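Open day at the old mill in Nulladthorpe: notes from a visit

Adanech Hailu, Mar 27, 2026

I moved to Nulladthorpe two years ago and I had passed the mill many times on the bus before I ever went inside. It stands by the river, behind the car park of the builders' merchant, and from the road it looks closed for good. Once a year, in March, the owners open all the floors to the public, and this year I put my name down for the morning visit.

My interest is weaving. My grandmother wove cotton at home on a pit loom and I learned the names of the parts from her before I could read, but in another language, so in England I had to learn them again. I wanted to see whether I could follow a guide who used the proper words. I could, nearly always. "Heddle" and "reed" I knew. "Picker" I had to ask about.

We met at the side door at the bottom of the lane. If you come by bus, get off at the stop before the bridge and not the one after it, as I did, because after the bridge there is no pavement on the mill side. The entrance is free but there is a box for coins, and you must sign the book. Please wear flat shoes. The stairs are stone and very worn in the middle, and the handrail is on one side only.

The ground floor was the engine house. The engine itself was sold long ago and there remains only the pit, with a wooden cover, and the marks of the belts on the wall. Our guide was a tall man with a soft voice and he spent a long time here, I think longer than he had planned, explaining how one shaft carried the power up to all the other floors. I had never understood why the old mills are tall and not wide. Now I do. It was a question of the belts and also of the price of the land near the water.

On the first floor is the weaving shed, although "shed" is a strange word for a room upstairs. The owners keep two looms in working order. One was started for us. The noise is difficult to describe to somebody who has not heard it. It is not only loud, it also comes up through your feet. The guide told us that weavers here spoke with their lips and hands, and he showed us the sign for "boss is coming", which made everybody laugh. The cloth on the loom was a wool check in brown and cream, ordered by a small firm called Frota that makes bags. They need 500 metres by the summer and the loom runs only on some mornings, so I hope that Frota are patient people.

I asked how the check is planned. The weaver who looks after the looms showed me her paper, which is only a list: so many threads brown, so many cream, and then again from the start. The same list is used for the warp and for the weft. I found this very beautiful. My grandmother did not write anything, she counted under her breath, and if you spoke to her at the wrong moment she would have to begin the row again — and you would hear about it the whole evening.

Above the weaving shed are the rooms which are let to other people. There is a framer, a woman who repairs concertinas, a print workshop and several more, and on the open day most of them leave their doors open. Visitors may walk in and look, and it is allowed to take photographs.

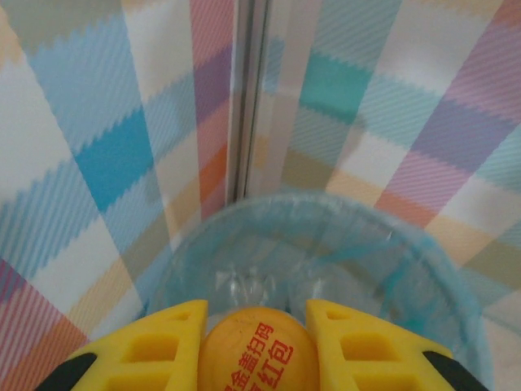
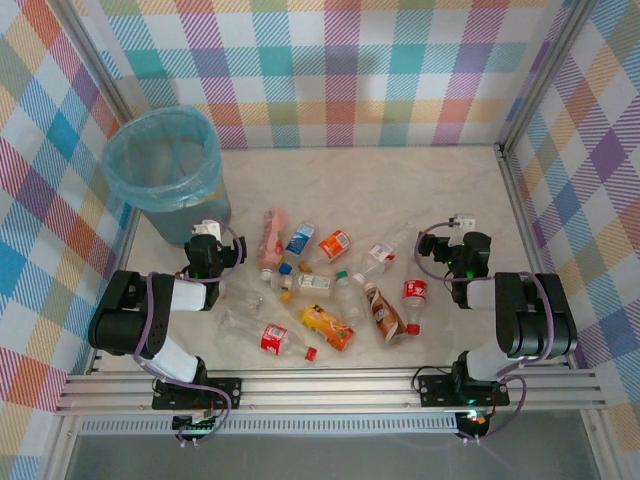 Plenty of checks on the upper floors too.

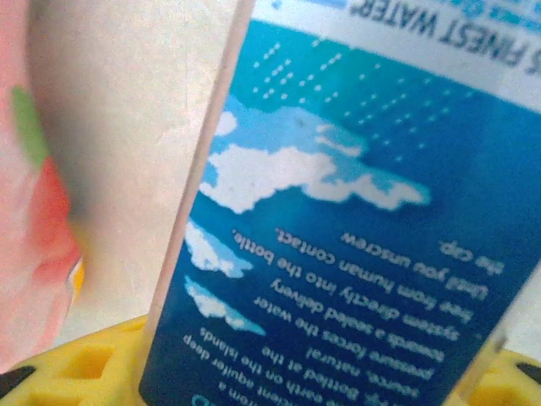
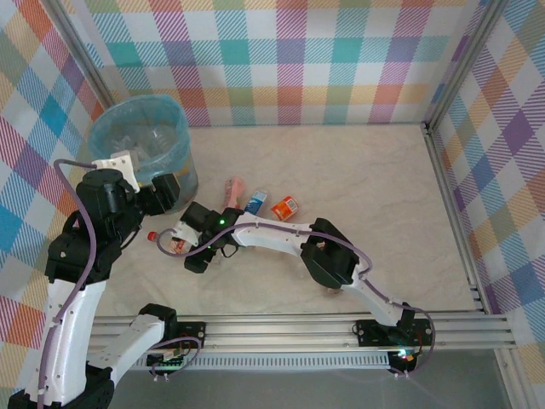 The top floor was the wool store, and for me it was the best part of the building. The roof windows face north and the light is very even. Buyers came up here to judge the colour of the wool, and the guide said that they refused to do it after three in the afternoon. There is still a long table with a scale, and beside it a framed page from the wages book. I tried to read the names but the handwriting was too fine for me. What I could read was a number at the bottom, 1249, and I asked if it was money or people. The guide did not know. He promised to look in the other books, and I left him my email address.

In the same room there is an exhibition about the dye works at Andton, further down the river. The sample cards are behind glass and some colours are still very strong, mostly the blues. The reds have gone towards brown. The text on the panels is good but the letters are small and grey on a grey ground, and two older ladies in our group gave up and asked me to read them aloud. I did it, with my accent, and they were kind about it. I was not sure how to say "madder", and one of them helped me.

Afterwards there was tea in the yard room. The scones were from the Sturnent bakery and they were gone quickly, so if scones matter to you I advise the morning visit and not the later one. I bought a bundle of loom ends for a small price. They are the strips which are cut from the edge of the cloth, and they are good for tying tomatoes and for stuffing a cushion.

Some practical points for those who want to go next year. The visit takes longer than the leaflet says, and ours was half an hour over. There is no lift, but people who cannot manage the stairs may see the weaving shed from the loading door at the back, where the ground is higher — you should telephone before and ask. The toilets are across the yard. Dogs must wait outside. Children were given a small cardboard loom and some wool, and the girl beside me had finished a whole bookmark before we reached the top floor.

I have asked whether they take learners on the hand looms, and they do, in the autumn, four at a time. My name is on the list.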